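# Grillum packing surface and accessories

The Grillum is a printed mat for a packing place. It is white, with gray-green vines and leaves and small brown flowers between them. We sell it alone (item 266) or as a set together with the things which one needs to wrap small goods: bubble wrap, a tape dispenser with tape, and storage for the wall (item 661).

Many of our customers pack on a surface that has also other duties during the day. They asked for something they can lay down, work on, wipe and take away again. The mat can also stay in its place all year, and this is how we have it ourselves in Skandthorpe.

## What is in the set

- Grillum mat, white with vine and flower print
- Bubble wrap, clear, 10 meters
- Delta tape dispenser, blue
- Yellow packing tape, 2 rolls (one goes into the dispenser, one is spare)
- Slotted shelf, dark gray metal
- Wire rack, black
- White cable ties for the shelf and the rack

The Purba wall paper with the red mandala flowers is sold separately. Please see the part about it further down on the page.

## The mat

The print is quiet enough that you can find a small part on it, for example a screw or a label that has fallen. On a fully white surface clear bubble wrap becomes difficult to see, and on a dark one every piece of dust is visible. We tried several patterns before we chose the vines. They are thin lines and they do not fill the surface, so the wrap can be seen against them without the eye getting tired.

Lay the mat on a flat and clean base. If it was rolled in the carton for a long time, the ends can stand up during the first hours. Roll it once in the opposite direction, hold it for a minute and lay it down again. Please do not use an iron. A customer did this and the mat could not be saved.

The mat can be shortened with a sharp knife and a metal ruler. Cut from the back side. Measure two times before you cut, as we cannot take back a mat that was made shorter.

It is not a cutting mat. When you cut bubble wrap with a knife, put a board under it, or use scissors. Small marks from a knife do not disturb the work, but they collect dirt and you will see them after some months as gray lines.
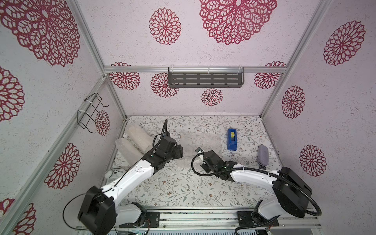 **Can I put a hot item on the mat, for example something that comes directly from a heat sealer?**

Let it cool first on another surface. The mat is made for packing at normal room temperature, and heat can leave a shiny spot on the print which does not go away with cleaning.

## Bubble wrap

The wrap in the set is clear. You can read a label through one layer and usually through two, which helps when several similar things wait for their boxes. It is supplied as one roll of 10 meters. For a small shop this is enough to begin, and afterward you can order larger rolls without buying the set again.

Our advice for working with it:

1. Cut a sheet that is clearly longer than the item. A sheet which is too short must be taken off again, and then the tape has already spoiled it.
2. Spread it in the middle of the mat with the bubbles up, so that they come against the item.
3. Put the item near one end and fold the short end over it.
4. Roll forward, and fold the sides in after the first turn.
5. Close it with one piece of tape across the fold. For a heavy item use two pieces.

For glass and ceramics, wrap two times and turn the item by a quarter between the first and the second sheet. The openings are then not on the same side.

Keep the leftover pieces. They are good for filling the corners of a box, and a soft pile of them at the back of the mat takes little room. When the pile becomes so high that it falls into your work, it is time to use it up.

## Delta tape dispenser

The Delta is blue and it stands on the table, so one hand stays free for the parcel. Put it at the back, on the side of the hand that pulls the tape. For most people it is the right side. In the middle it is always in the way of the sheet, and near the front edge it gets pushed down sooner or later.

The supplied tape is yellow. We chose the color with a purpose: on clear wrap you see immediately where the closing is, and the person who opens the parcel also sees it. Transparent tape looks nicer, we agree, but the customer then searches for the end with a knife, and this is not good for what is inside.

To change the roll, lift the empty core out, put the new roll in and lead the tape over the front part to the teeth. The sticky side looks down after the roller. If the tape comes out folded, the roll is usually sitting crooked on its axle — press it down on both sides and pull a short piece to test.

The teeth are sharp. Keep the dispenser away from children.

## Shelf and wire rack

Both parts are made to hang on a rail, and both are fastened with cable ties. It may look too simple for a product page, but it has two advantages. You do not drill, and you can change the height in a few minutes if another person takes over the place.

The shelf has rows of rectangular slots. The ties go through them and around the rail, and you can choose nearly any position. Use three ties for the shelf as a minimum. With two it holds, but it swings when you take something from it. Pull all ties only lightly at first, look if the shelf is level, and then tighten them one after the other. Cut the ends short and check with your finger that no sharp piece is left.

The wire rack is more open and we recommend it for light things: labels, a marker, the spare roll of tape. Small items such as paper clips will fall through the loops. Hang it on a side wall, on a vertical rail, where you reach it without leaning over the packing surface.

If your table has no rails, a simple aluminum profile is suitable. We do not sell profiles.

## Purba wall paper

Purba is a textured paper in a pale pinkish tone, with mandala flowers in red. They have a pattern like lace and come in several sizes, from small ones near the bottom up to very large ones. In combination with the mat it makes a packing corner more friendly, and it covers old walls or panels well.

Some customers ask if the two patterns together are not too much. This is a question of taste. The mat is pale, and the strong color stays on the walls, so the place where you look during work is calm. Dwight Chisholm, who answers our customer mail, prefers plain walls and will tell you so if you write to him. The majority of those who order the Purba paper order it together with the mat.

The paper is not washable. Wipe it dry with a soft brush. Small marks of tape can be a problem: please do not stick labels on the paper, also not for a short time, as the surface comes off with them.

When you cover the panels behind a rail, fix the paper first and mount the rail after. The other way is possible, but the cuts around the rail are then never fully clean.

We keep our own corner arranged as follows: wrap at the back left, sheet in the middle, tape at the back right, shelf on the back rail and the wire rack on the left.

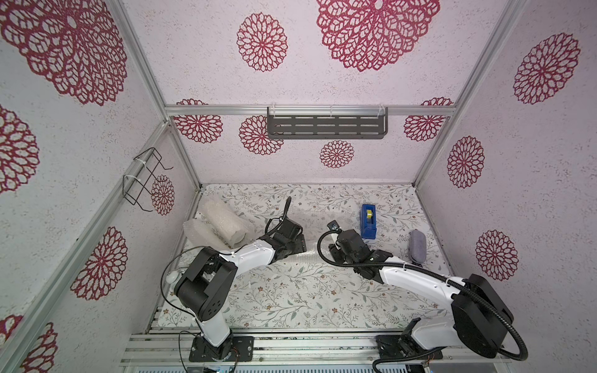
## Cleaning

Wipe the mat with a damp cloth and a drop of dish soap, then with clear water. Remains of tape can be taken off with a little cooking oil on a cloth. Wash the oil away afterward, otherwise new dust will stick at the same place. Do not use acetone or any other strong solvent on the print.

The shelf and the rack need only a dry cloth. For the Delta it is enough to remove the small pieces of tape that collect around the teeth. Use a wooden stick for this, not your fingers.

## Ordering and delivery

| Article | Item number |
|---|---|
| Grillum mat, alone | 266 |
| Grillum set, complete | 661 |

The mat is sent rolled in a long carton. The set comes in two cartons, and they can arrive on different days. Please wait for the second one before you write to us about missing parts. The shelf and the cable ties travel in the smaller carton.

Single replacement parts can be ordered by mail. Write the item number of the set and the name of the part, for example "661, wire rack". Tape and bubble wrap are normally in stock. The Purba paper is printed in batches, and the next batch is planned for June.

Unused articles can be returned if the roll of wrap and the rolls of tape are still closed. For the mat we ask that it is rolled with the print to the outside, in the same way as it was delivered.

Page last changed: Apr 7, 2022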